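Uyên Lý had wanted a Fultier coupe since she was four, when her uncle drove her to the beach in one and she threw up in the glove box. He told that story at every family wedding. She told it too, in her version with better weather.

So when the blog Loltow asked her for a short biography of herself, to run beside her column on old cars, she started with the coupe. She wrote that she had a passion for cars. She looked at the word passion, decided it belonged to people who owned a car that ran, and took it out. Then the bio was two lines long and one of them was her name.

The coupe in question sat behind her apartment building in Quan with a tarp over it. She had bought it in July for $400 from a man who cried when she paid him, and she had taken the crying for love. The engine was in the car, mostly. The passenger door had come from a different model and a different decade. In the trunk there was a carburetor in a bread bag, and a note that said GOOD ONE, which raised the question of the one under the hood.

Her editor, Tín Sầm, wanted facts. Readers liked facts, he said. They wanted to know how old she was, what she drove, and whether she was single.

She gave him her age, 22, and said she drove a bus. This was true on weekday mornings – the Mullisa line, out to the reservoir and back – but it was a passenger's truth, a thing you said looking out the window. He wrote back within a minute. Did the bus have a name?

It did not. She named it Gerald and sent that in.

By evening the bio had grown a star sign, a net worth and a childhood. According to Loltow she had rebuilt her first engine at eleven under the eye of a stern but loving grandfather. Her grandfather had been a dentist and was afraid of jumper cables. Her net worth was given as an estimate, and she read it twice, hoping the site knew something her bank didn't.

She went down to the car with a flashlight, pulled the tarp back and sat behind the wheel for a while. Then she turned the key, as she did most nights, in the way other people check a lottery ticket.
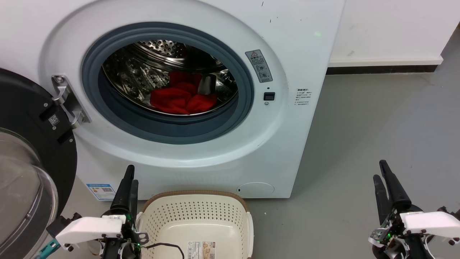
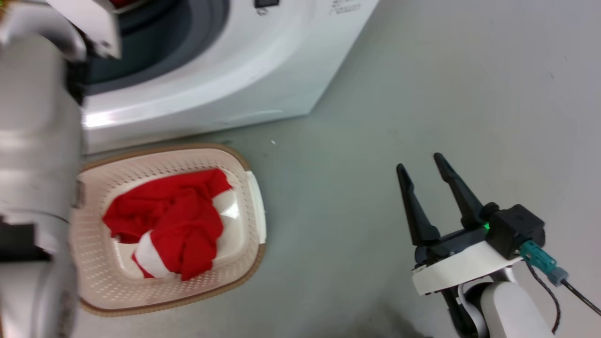

Tín's opinion, delivered by phone while she was still sitting there, was that a girl who bought a dead Fultier and talked to it in the dark was worth more clicks than a girl who had fixed one, and could she please hold off on repairs until the fall.

"I wasn't talking to it," she said.

"You picked up and said 'come on, sweetheart.' I assumed that wasn't for me."

She told him the grandfather had to go. He offered to make him less stern. They settled on an uncle, a beach and a glove box, with the weather left open.

After she hung up she tried the key once more. The dash lights came on, all of them, including one she had never seen before, shaped like a small fish. She got the manual out from under the seat and started looking for the fish.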